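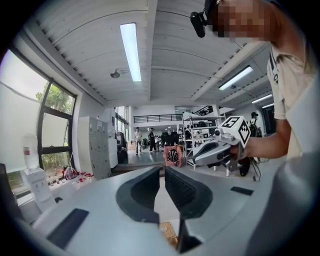 What did visitors to the Grotulo open day get to see? A working session of hand-held gripper recording, followed by a talk on how the recordings are checked and used.

Naveen Chaudhary ran the session and answered questions afterward, on Jan 29, 2023. He has been with Grotulo since it split from Saha, and he prefers numbers to adjectives.

The grippers carry marker cubes. "Each face has its own pattern," Chaudhary said. "If software can read one face cleanly, it can work out position and orientation. If it can't, we drop that stretch." A recording is rejected when more than 80 consecutive readings are missing. The limit was 300 until November, when the team found that long gaps were being filled with smooth paths no hand would take.

Asked why people do the work before the arm does, he was brief. "A person with a gripper gets through a task in seconds. Steering an arm through the same task is slow, and the operator gets tired and sloppy. We want the motion of someone who knows the job."

The current set holds 703 accepted recordings, most of them of picking up, turning and setting down small goods for Dresamau, a packing firm. The target is 600 per task, so only one task is complete. Chaudhary would not say when the second would be.

Several visitors asked about grip force. The fingers record opening width only. "Width tells you when contact starts. It doesn't tell you how hard you're squeezing," he said. A force sensor from Breltier is under test, but it drifts as it warms up and has to be zeroed between runs.

One visitor wanted to know whether left-handed operators cause trouble. They do not, according to Chaudhary, provided the hand is logged at the start of the run. Two early batches lacked that entry and had to be sorted by eye.

The next visit will include the arm itself, running on the completed task. Places are booked through the Grotulo front desk.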